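Unit 2: Walls, patterned fabric and putting things away
Course notes, Home Interiors and Storage

I've typed these up from my scribbles in March, so forgive the jumps (and the coffee-fueled spelling). We start with plaster, because everyone asks me about paint first and I like to make you wait!

Stand close to a wall and look along it, almost flat to the surface. Straight on, you'll miss half of what's going on. From the side you pick up ripples, trowel marks, little pits, and any patch where the finish looks blotchy or is starting to flake. Do this before you choose a color, and again with a lamp held low.

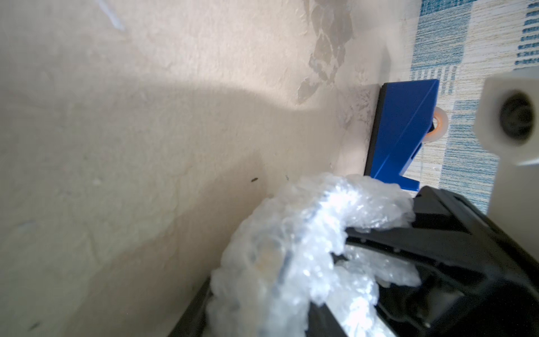
Pui-shan Wan: I did this in my hallway and found a bad patch right by the door. Do I have to skim the whole wall, or can I scrape that bit and fill it?

Scrape and fill, Pui-shan, as long as what's around it is sound. Feather the edges well past the patch, let it dry overnight, then sand. I use 100 grit and then something finer. If the flaking comes back, look for damp before you buy another tub of anything.

Now, pattern. I love a patchwork fabric on a wall, the maroon and blue and tan kind with all the stripes and dashes in it, and I know half of you think it's too much. It's a lot, sure! But it's forgiving of scuffs, and with a pale mottled floor under it the room still has somewhere quiet to look. Keep whatever you hang against it plain. Black or white wire mesh is great because the pattern carries on through it.

Hang your trays and baskets before you unpack, while they're still empty. Zip ties around a crossbar are fine for a trial week and you can snip them off if the height is wrong. Bubble wrap goes in one pile on the floor until the end, and then you flatten it and keep the good pieces.
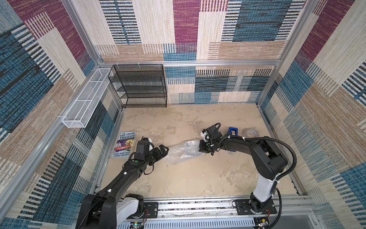 For next time

Measure one wall at home and draw it on graph paper, with the seams marked wherever two finishes meet. Bring a fabric scrap at least 8 inches wide. Sum-yee Man has the Wostow sample book, so get it from her if you want to borrow it, and please put the swatches back in order this time. We'll spend the first 30 minutes on corners.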